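Vumwood bedroom set - README

Last updated September 1, 2024
Maintained by Bijan Mohammadi

What this is

A set of 223 photos of household tidying, all to do with bed linen, blankets and small cloth items. The folder names (Verkik, Cidier) are just labels for the two rounds of sorting and don't refer to brands or colours.

Rooms

Bedrooms were left as lived in. Most have a bed in the middle, a wardrobe to one side and clothes or blankets still on top of the covers. 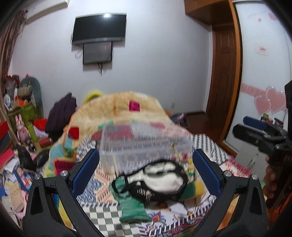
Bedding is tagged by type: blanket, quilt, bed cover, garment. Patchwork prints gave us the most trouble in August, as one cover can look like several pieces of fabric. If the pieces share a border, tag them as one item.

Storage

Clear plastic boxes get their own tag, and so do drawstring pouches. Folded fabric inside a box is tagged "stored" even when the pattern shows through the side.

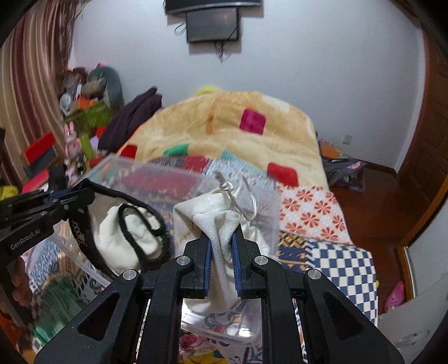 Cords are tagged with the pouch they belong to - please don't split them out. Soft toys are tagged "other".

Known gaps

54 photos still have no fabric tags. Curtains are tagged in the Cidier folder only. Send corrections to Bijan with the photo number and the old tag.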